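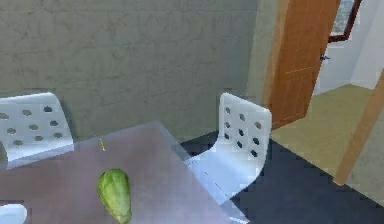 Table with a translucent top and a green vegetable near the front.

Storing and recommissioning a classic car: your questions

These are the questions owners put to the Fostby workshop most often when a car is coming in for the winter or going back on the road. The answers were last checked on 15 August 2020. They apply to cars with carburettors and a conventional electrical system. If yours has been converted to fuel injection or electric power, ring us before you book.

How long can a car be left before it counts as "laid up"?

We treat anything over 3 months as a lay-up. Below that, a decent run before and after is normally enough, along with a check of the tyres and fluid levels.

When should I bring it in?

Most owners book for the weeks before December. The roads are usually salted after that, and salt in the box sections does more harm than the mileage. If you miss that window, have the underside washed with plain water and let it dry properly before it goes under a cover.

Should the tank be full or empty?

Full, for a steel tank. A half-empty tank leaves bare metal for condensation to form on, and the rust ends up in the fuel filter. Use the lowest ethanol petrol you can get and add a stabiliser, then run the engine for long enough that the treated fuel reaches the carburettor. For a car that will stand for more than two years, we drain the tank and the float chambers instead.

Do I need to change the oil first?

Change it before storage, not after. Used oil holds acids and moisture, and these sit against the bearings all winter. Ikechukwu Onyeka looks after the engine side here and he also likes to change the filter at the same time. There is no need to do it all again in spring if the car has not been run.

Can I start it every few weeks to keep it healthy?

Please don't, unless you can drive it until everything is fully warm. Ten minutes of idling puts water into the exhaust and the sump and does very little for the battery. It is better to leave the engine alone and turn it over by hand, with the plugs out, every so often.
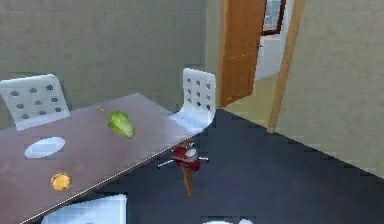 The same goes for the gearbox and back axle. They will not come to any harm standing still, provided they were filled to the right level and the seals were sound to begin with. If there is a leak, tell us when you drop the car off and we will put a tray under it and keep an eye on how much is being lost.

What about the brakes?

Chock the wheels and leave the handbrake off. Linings can bond to the drums over a damp winter and freeing them sometimes means breaking them. Brake fluid takes in water from the air, so if yours has not been changed within 2 years we will suggest doing it before the car goes back on the road. Cars on silicone fluid are different - please tell us, as the two types must not be mixed.

Will the tyres get flat spots?

Cross-plies are worse than radials, but both can suffer. Put a little more air in than normal, within the maker's limit, and move the car a quarter turn of the wheel now and again. Axle stands are fine for a long lay-up as long as they sit under the axle or the proper jacking points. Hanging the suspension at full droop all winter is hard on rubber bushes and some dampers.

What kind of cover do you recommend?

Indoors, a soft cotton cover that breathes. Plastic sheets trap damp and mark the paint. We do not advise an outdoor cover for anything with old cellulose paint, as it will rub through on the edges in a windy spell. 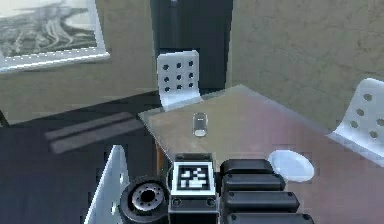

What paperwork do you need from me?

We need a copy of the registration document, the name of your insurer, and a phone number that will be answered. Please check that your policy covers the car while it is on our premises, and declare it off the road if you are not keeping it taxed. Spare keys go in the office safe with a numbered tag.

Can I visit the car while it is with you?

You can, but let us know the day before. Cars are parked closely and yours may be behind several others. Jaime Rocha keeps the diary for the storage building and will bring it to the front if you want to work on it or take it out.

How much notice do you need in spring?

Two weeks is enough for a simple recommission: battery, fluids, brakes, tyres, and a road test. Allow longer if you know of a fault. Parts for less common cars are the usual cause of delay, and a water pump we have to send away for rebuilding can easily add a month.

My car has not run for many years. Can you still take it?

Usually, though it will be inspected first and quoted as a separate job. Do not try to start it at home. We need to look at the bores, the fuel system and the wiring before any power goes on. Ngan-ling Wu does these inspections and will send you a written list, with the safety items at the top and everything else in the order she would tackle it.

Do you collect?

We have a covered trailer and collect within 67 miles of the workshop. Beyond that we use an outside haulier and pass on the charge at cost. The car must roll and steer. If it doesn't, say so when you book so that the winch and skates are on board.

Related articles
Choosing a battery conditioner
Ethanol in petrol: which hoses to replace first
Wire wheels: checking spokes and splines
Zyanya Lozano on re-trimming a leather bench seat
Workshop opening hours over Christmas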